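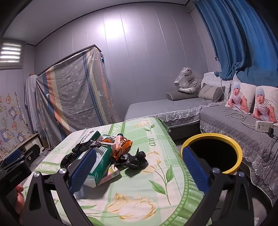 What is the difference between a flat sheet and a fitted sheet?

A flat sheet is a plain rectangle of cloth hemmed on all sides, while a fitted sheet has gathered or elastic corners that grip the mattress. Either one can be used as the bottom layer of a bed.

Printed bed sheet

A printed bed sheet is a bed covering whose pattern is applied to finished cloth, as distinct from one woven in colored yarn. Floral designs are the most common type, and tulips, roses and peonies appear in the catalogs of most makers. A pale ground, often green, cream or blue, is usual for large flowers. Many designs add a border band in a second shade, sometimes with scrolls, and some include printed words or letters.

Materials

Cotton, polyester and blends of the two are the main fibers. Cotton takes water-based dyes well and softens with washing. Polyester is usually printed by heat transfer, holds its color longer and dries faster, but can feel warm in summer. Thread count, the number of threads in a square inch, is 200 for ordinary cotton percale and 300 or more for sateen. It is a poor guide to quality when the yarn itself is weak.

Printing

In rotary screen printing the cloth passes under a row of engraved cylinders, one for each color. A simple floral needs 3 cylinders and a detailed one up to 9. The Marsden mill, which made sheeting for the Guvent and Widitz labels, kept its old cylinders in numbered racks, so that a border from one season could be paired with the flowers of another. Digital printing has replaced screens for short runs.

Daytime use

In small homes the bed is also a work surface. Shopping is set down on it, bags are emptied, and small goods such as tissue packs, snacks, boxed medicines and tubes of cream are sorted before being put away. The textile writer Yae Honda used the term "day sheet" for a patterned sheet left uncovered for this purpose. She noted that a busy print hides creases and light marks better than a plain one. A trash bin is often kept near the bed for wrappers.

Matching pieces

Sheets may be sold singly or with pillowcases. Sofa covers in the same room are more often chosen separately, commonly in quilted cloth of a single color such as gray or beige, with a lace or ruffled edge hanging over the front of the seat. Bolsters and square cushions follow the sofa more often than the bed. Norken sold both kinds of cover until its bedding line closed one January.

Care

Printed cotton is washed inside out at a moderate temperature. Chlorine bleach attacks most dyes.

See also: Bedspread, Duvet cover, Slipcover, Percale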